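I rented the Clasano tabletop kit in July, and several people in my building asked me if it is worth the money. I promised to write it down, so I do it now while I still remember the annoying parts too.

The kit comes from a small company called Stiltirholm. You can buy it, but most people I know rent it first. I paid 442 for the month, and a second month would be 554 because the introductory price ends. I find this strange, usually the longer you keep a thing the cheaper it becomes. I wrote to them and Marites Tan from their office answered me the same afternoon. She was polite, and the price stayed the same.

## What I wanted from it

I run a small shared kitchen in Karkville. The tables get covered with crumbs, crusts and bits of vegetable after every class. I was looking for something that can do a simple cleaning of a table while I wash the pots. I don't need it to be fast. I need it to not push the food on the floor.

The arms arrive already mounted, and you fix the stand to your own table with clamps. My friend Jomar Yap helped me, and we needed one evening. The manual is good until page 14, and after this page it was translated by someone in a hurry. The word "tighten" and the word "loosen" are both written as "turn" there. We called the support line two times. The first time they helped us, the second time we listened to music until Jomar found the answer by himself.

## Teaching the tasks

You teach the arms by guiding them by hand through a task, and then you let them try. The kit has 6 task slots in the basic plan. I used three of them: wiping, stacking bowls, and sweeping. Wiping is fine. Stacking is good with metal bowls and bad with my old ceramic ones, which are not exactly round anymore.

Sweeping took me the most time. One arm must hold the dustpan flat while the other moves the brush, and if the pan is lifted even a little, the crumbs go under it. I repeated the teaching many evenings. I used real leftovers for it, mainly toast bread, and I learned that big pieces are much easier than small ones. A crust will travel in front of the brush nicely. Dry crumbs jump.

What I like is that you can correct only one part of the task. If the sweep is good but the emptying is bad, you teach again the emptying and the rest remains. The older kit that I tried at a friend's workshop in Fajardo did not have this, and every mistake meant starting from zero.

What I don't like is the cable. It is long and it lies on the table where you want to work. I asked if there is a shorter one and there is not.

## Emptying the dustpan

For me this is the step that decides if the kit is useful, so I paid the most attention to it. The pan has to go over the bin and tilt, and a flat piece of food likes to stay on the plastic. The bread is still on the pan at this point, and the yellow-green piece is already hanging over the lip:

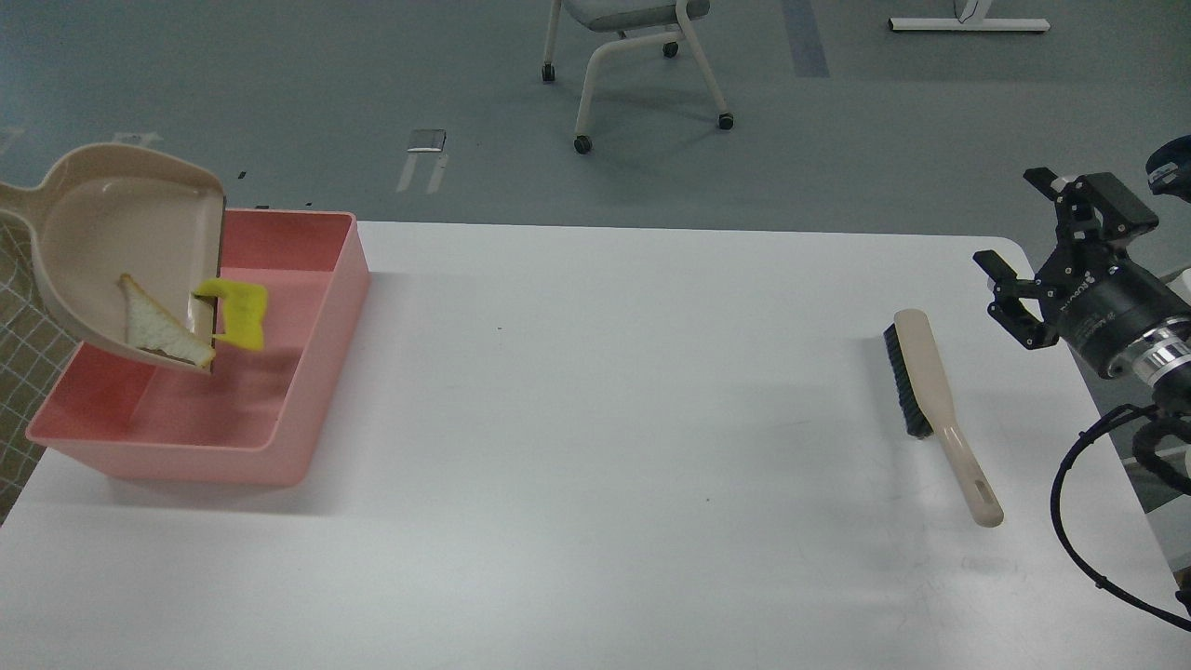 ## Would I rent it again

Yes, but for one month and not two. For a person with one table at home I think it is too much money and too much furniture. For a kitchen like mine, where the same mess comes back every day, it makes sense if you have the patience for the first week.

Some small advice if you order it. Choose a bin with a wide opening. Clear a place for the brush to lie, and always put it in the same place before you start. Save your task after each good try, the program does not ask you when you close it, and I lost a whole evening of sweeping this way.

Jomar wants to try it for folding kitchen towels. I told him he can pay for that month.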